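We use cookies to remember your language and region. Accept all | Manage settings

Zurolby Hand-Held Gripper Pair: Set-Up and Service Guide
Section 7. Grip faults and pad slip
By Ezekiel Lindqvist
April 5, 2026

This section applies to both grippers in the pair. It replaces the grip fault pages in the November issue, which gave the wrong order for steps 3 and 4 of the re-zero procedure. If you have a printed copy of that issue, discard those pages.

7.1 What the fault looks like

A grip fault is logged when the jaw position reported by the encoder and the jaw position seen by the camera do not agree. The unit continues to record. The status light changes from steady green to slow amber, and code 1357 is written to the session log at the moment of the mismatch.

Code 1357 has two common causes:

- The jaw pad has moved on its finger. The jaws close on the object, but the contact point is no longer where the calibration file says it is.
- The encoder zero has drifted. The jaws are fully closed and the log shows them slightly open, or the reverse.

A third cause, a cracked finger mount, is rare but must be ruled out before the unit goes back to work. See 7.5.

CAUTION: Do not clear code 1357 and carry on with the session. Clearing the code resets the light only. Every grasp recorded after the fault will carry the same error, and the Gomau import tool will not flag it.

7.2 Before you start

You need the hex driver supplied in the case, a lint-free cloth, the zero gauge, and a soft packaged item for the test grasp. Work in the place where the fault occurred if you can. A fault that appears over bedding or other soft surfaces may not show up on a hard bench, where the operator tends to press down less and the fingertips are not dragged through fabric.

Remove loose threads and lint from the jaws. Long-pile blankets are the usual source. Fibers collect under the lower edge of the pad and lift it by a small amount each time the jaws close.

Turn off the trigger lock on both grippers. Put the gripper that is not being tested down, clear of the test item, with its jaws pointing away from you.

7.3 Test grasp

1. Place the test item on the surface in front of you. Sealed snack packages are suitable. Do not use anything with a rigid shell for this test.

2. Bring the gripper in from your side with the jaws open, one on each side of the item.

3. Squeeze the trigger slowly until both pads touch. Hold for 2 seconds without lifting.
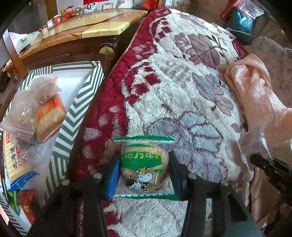

4. Without releasing the trigger, compare the jaw opening shown in the Lenora viewer with the real opening. Use the zero gauge if you are unsure. The two values should match to within one division on the gauge.

5. Lift the item a short distance and lower it again. Watch the edges of both pads. A pad that creeps on its finger under load has failed and must be refitted (7.4).

6. Release, and repeat the grasp with the gripper turned a quarter turn.

If the opening matches and neither pad creeps in either position, go to 7.6 and re-zero the encoder. If the opening matches at step 4 but not at step 6, inspect the mounts (7.5) first.

NOTE: The item may bend or wrinkle as the jaws close. This does not affect the result. Crushed contents do not count as a grip fault, but they suggest that the trigger force limit is set too high for packaged food. The factory limit is 1000 on the force scale. Lower it in the viewer under Limits.

7.4 Refitting a pad

1. Power the unit off and wait for the light to go out.

2. Peel the pad from the finger starting at the tip. Do not lever it off from the mount end with a screwdriver. The finger surface scores easily and a scored finger will not hold adhesive.

3. Clean the finger and the back of the pad with the dry cloth. Do not use alcohol on the pad.

4. Apply a new adhesive strip and press the pad down from the mount end toward the tip.

5. Close the jaws by hand and hold them shut for a full minute. Leave the unit for an hour before the next session.

Pads from the Mazandarani spares kit are slightly thicker than the originals. They may be used, but fit them on both fingers and select "thick pad" in the viewer before re-zeroing. One thick pad and one original will bring code 1357 back at the first grasp.

7.5 Inspecting the mounts

With the power off, look at the screws on the upper surface of each mount. The heads should sit flush. A raised head usually means the screw has backed out under vibration - tighten it until it stops, then no further. The frame threads are plastic and strip without much warning.

Flex each finger gently from side to side. Movement at the mount with the screws tight indicates a crack. Take the gripper out of service, label it, and return it with its calibration card. Do not glue a cracked mount. A mount that lets go under load can throw the finger toward the operator's hand.

WARNING: Keep fingers out of the jaws whenever the unit is powered. The return spring remains loaded after a fault and can open the jaws without a trigger input.

7.6 Re-zeroing the encoder

1. Power on with the jaws open and nothing between them.

2. In the viewer, select the gripper by its side, left or right. Check the selection twice. Re-zeroing the wrong unit leaves you with 2 faulty grippers.

3. Close the jaws fully and hold.

4. Press Set Zero. Keep holding until the light turns steady green.

5. Open and close the jaws five times. The closed value must read zero each time.

6. Repeat the test grasp in 7.3.

If the closed value changes between cycles, the encoder belt is worn. Belt replacement is covered in Section 9.

7.7 Sessions recorded before the fault was noticed

Find the first 1357 entry in the session log and mark everything after it as suspect. Pad creep builds up slowly, so also check the last few grasps before that entry by eye. Episodes in which the viewer shows a gap between pad and object while the object is plainly held should be dropped. Do not correct them by applying an offset, as the offset changes with grip force.

Enter the gripper serial number, the surface in use and the pad type in the fault sheet.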